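Intro to Surface Wear, week 4 handout
Friction, grip and what rubs off. Notes only, read the chapter too
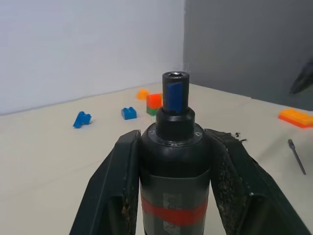
Two surfaces touching = a few high spots touching. Real contact area is tiny next to what you measure with a ruler. Everything this week comes from that.

Friction basics (review)
- friction force = coefficient x normal force
- doesn't depend on apparent area, for hard dry stuff. Rubber breaks this rule, see below
- static usually higher than kinetic

Worked one from class: block pressed with 300 N, coefficient 0.4, so 120 N before it slips. Several of you used the weight insted of the normal force. Don't.

Types of wear
Adhesive: high spots stick, then tear. Material moves from the soft side to the hard side.
Abrasive: hard grit plows the softer face. Two-body (grit fixed) vs three-body (grit loose in between). Know the difference, it will be on the midterm.
Fatigue: repeated load, cracks start under the surface, flakes come off later.
Corrosive: chemistry first, rubbing second. Skipping this until August.

Rubber and soft pads
Grip has two parts, sticking and hysteresis. Dust kills the first one fast. Soft pads pick up grit, grit gets embedded, then the pad acts more like sandpaper. Edges usually go first bc stress is highest there.

Archard: V = K F s / H
V volume lost, F load, s sliding distance, H hardness, K from a table. Double the load, double the wear. Watch units!! H in Pa, not MPa.

Lab, the Drelumberg samples
Weigh before, 825 strokes on the Zaki rig, brush off debris, weigh again. Keep the debris, we look at it under the scope. Sample 179 is chipped so leave it out of your avarage.

Reading: Flokov notes, section 4. Problem set is the odd ones, Rornari data sheet for hardness values. Bring a calculator.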